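We passed 511 recorded episodes in March, and bags are still what gives us the most trouble. Baltasar Arrieta wanted to drop them from the task list. I voted to keep them, so now I'm the one who teleoperates them.

The rule I've settled on is to grab fabric and leave the clear panels alone. Plastic film bends and throws highlights, and the policy gets confused about where the surface is. A fold of cloth gives the fingers something to close on. 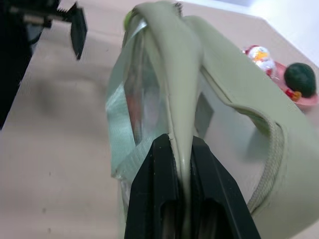

Pinching the green bag by its top edge.

Davina Baird reviews everything I record. She rejected 4 of my last batch, all for the same thing: I had closed the grippers before they were lined up. I go slower now, and my numbers per hour are down.
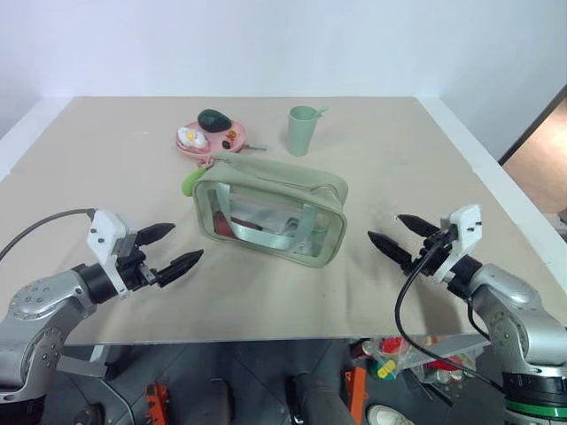
Resets are the part I underestimated. Every episode needs a starting layout that differs a little from the last one, or the model just learns where things sit on the table. I move the bag, turn it, and swap what is around it. With the bag in the middle, the plate of toy food and the green cup can go at the back — close enough to matter, far enough that I don't knock the cup over on the way in. The bin of toys under the table saves me walking to the shelf.

Next I want to try 2 operators on the same task, me and Radoslava Doležal. She picks things up from a different angle than I do, and the data could use that.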